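Bench notes, June — flake ice trial, Peltdale unit

Carried on from the May pages. Evaporator drum is back from Araújo with the new scraper blade fitted.

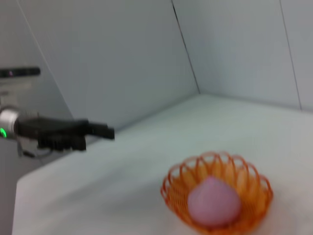
Startup, 7:40 a.m.

Filled the sump, opened the feed valve a quarter turn, let the drum pull down before starting the scraper. First flakes came off after 30 minutes, thin and too wet to bag. Closed the feed a little and the flakes thickened up. Feed stays at that mark for now — scratched a line on the valve body.

Output

Collected into the steel bin and weighed at the end of the run: 139 kg. The old blade never got past nearly that much on a good morning, and it left a glaze at the motor end. Same end is clean now.

Problems

Scraper chatter at low speed. Goes away once there is a full coat of ice on the drum. Blade gap reads 2 mm at the motor end, a bit wider at the other. Shimmed it once, no change, left it alone.

Drain pan overflowed again. The Plotetti pump runs but the float sticks. Cleaned the float arm and put it back. If it sticks again, order the Seletti float and stop fiddling with this one.

Salt dosing

Not run today. Tank is mixed and labeled, hose still needs a clamp. Do not use the short clamp in the drawer, the thread is stripped.

Next

Same settings with colder feed water. Check both blade bolts before startup — they were hand tight when the drum came back. Ask Araújo for the torque figure. Bin scale needs a new battery.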